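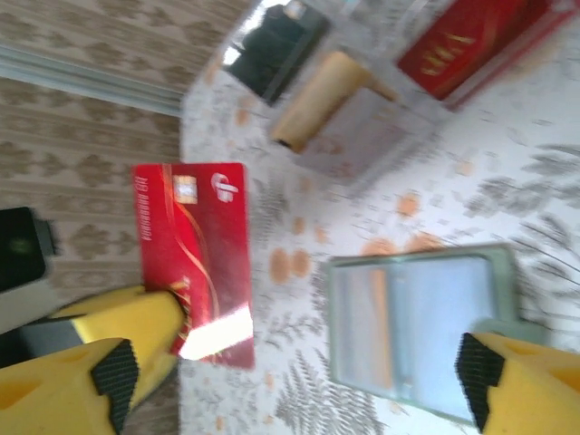

Vol. 2, p. 17

4. The Open Day Sessions

4.1 What was shown

The Havex open day gave us one afternoon with the bimanual cell running in front of people who had not been briefed. Doors at one, last group out before five. The demonstration was card handling, same as in Section 3: pick a card from the cloth, bring it to the centre, pass it or stack it, put it down again where the other arm can get at it. Glossy plastic cards were kept in the set on purpose. Glare on a red bank-style card had been the worst case for the wrist view in our October trials, and we wanted it in front of an audience and not quietly taken out the night before.

Visitors stood along one side behind a rope. Groups were let in by Vicente Yáñez, who also ran the stop button and did most of the talking. Two of us logged. Whoever was logging did not speak to visitors if it could be helped (it could not always be helped, see 4.3).

The cell is lined with damask-pattern wallpaper and the work surface has a fern and orange-blossom print. Domestic look, busy background, plenty of false edges for the segmentation. Several visitors assumed the decoration was for the open day. It is the standard Cavotero condition B and has been up for months.

4.2 Procedure

Each group saw the same short programme. First a single-arm pick, slow, with the wrist feed on the side monitor so that people could match what the arm was doing to what it was seeing. Then a two-arm item. Then a free item, where a visitor named an object on the cloth and the operator selected it. Any attempt was stopped after 15 seconds without a secure grasp and scored as a miss. We did not extend this for anyone, though we were asked.

Gripper fingers were the yellow set with the black textured pads, unchanged all afternoon. Pads wiped between groups. The spare set stayed in the drawer.

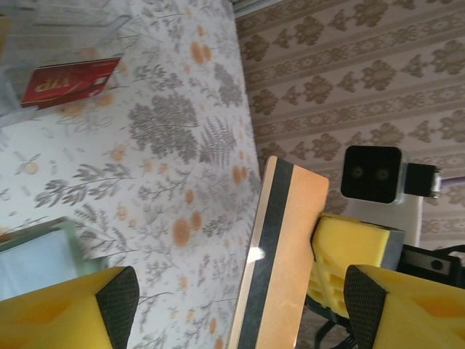 Two-arm items took longer to explain than to run. People wanted to know which arm was in charge, and the short answer (neither, the planner assigns a lead per item and may swap it) did not go over well. By the third group Vicente had switched to saying that one holds while the other decides, which is wrong in detail but got us through the queue. We note it here as several comment cards repeat it back as fact.

Object placement was by hand between groups, from a printed layout taped inside the cabinet door. Tolerance on the layout is loose. Cards ended up rotated, once upside down to the wrist camera, and lettering that the reader module handled well in the lab was missed at least once on that account. No attempt was made to correct placements during a run.

4.3 Questions from the floor

We had planned to record questions by category. Under the actual conditions (noise, overlapping groups, one logger pulled away to find an extension cord) the categories were filled in afterwards from rough notes, so treat what follows as impressions.

Speed came up in every group. The arms are slow and they were run slower than usual for the day. Visitors who handled cards for a living, a library clerk and someone from a hotel front desk, were politely unimpressed, and the hotel visitor pointed out that picking a flat card off a soft cloth is awkward for people too, you slide it to the edge of the counter. We have no edge in the current layout. Worth trying.

The second common question was what happens when both grippers want the same thing. The Raju scheduler keeps a shared zone in the middle of the surface and only one arm may close in it at a time. Closing, that is; both may enter. From the rope the arms look as if they are about to knock together, and people leaned back.

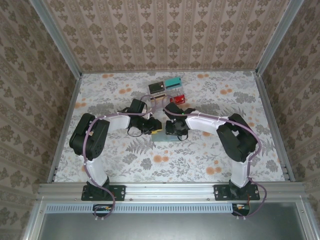 They did not touch at any point in the logged runs, though there were two soft stops where the clearance check fired early and Vicente released them from the console. Both soft stops drew more interest than any of the successful passes. One visitor asked whether it had been staged.

Children asked better questions about the cables than we had answers for. Why are they outside. Do they get tired. The routing leaves slack at the shoulder and over the forearm so that the wrist can turn freely, and yes, in a sense, they do: two were replaced in October after the jacket wore at a clip. Service interval is now on the checklist in Appendix B.

4.4 Outcomes

The whole day gave some 540 logged attempts, counting the warm-up before the doors opened. We do not report a success rate for the visitor-chosen items. Selection was not controlled, visitors favoured whatever had just been missed, and the operator admits to having steered at least one group away from the mirror. Reflective surfaces gave us nothing usable from the depth estimate and the mirror should have come off the cloth before the first group.

For the fixed items the pattern matches Section 3. Matte cards were handled better than glossy ones, upright objects better than flat ones. Misses on glossy cards tended to come late in the approach, with the finger already beside the card and the estimate jumping. A jump of this kind is easy to see from the rope: the arm hesitates, backs off a little, and somebody says it is thinking.

Stacking was weakest. Once a few cards are down on top of each other the top edge is hard to separate from the ones beneath, and the planner sometimes took the stack for a single thick object and opened too wide. Figure 2 gives the general arrangement for the stacking item, with the loose cards just past the grippers and the stack on the near side.

One recieved comment, from a teacher with the Brurnelel school group, was that the side monitor should have been bigger and the rope further in. Agreed on both. From the back row the fingertips were hidden by the wrist housing for most of a pick, so the people at the back were watching two arms lean together and then part agian with no idea what had been done.

Figure 2. Stacking item, fixed camera. Both arms on the front rail, grippers at the centre of the work surface.
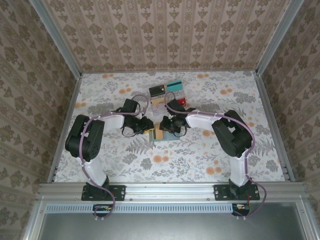
4.5 Changes made after the day

Mirror removed from the public layout. Monitor moved to the end wall and replaced with a larger one. Glossy cards stay in.

The printed layout has been redrawn with an arrow for card orientation, and whoever resets the cloth now initials it. The stop rule is unchanged. A raised strip to give the cards an edge is being cut and will be tried first in the single-arm item, then with both arms if the clearance check tolerates it. Results from the strip were not in when this section was written.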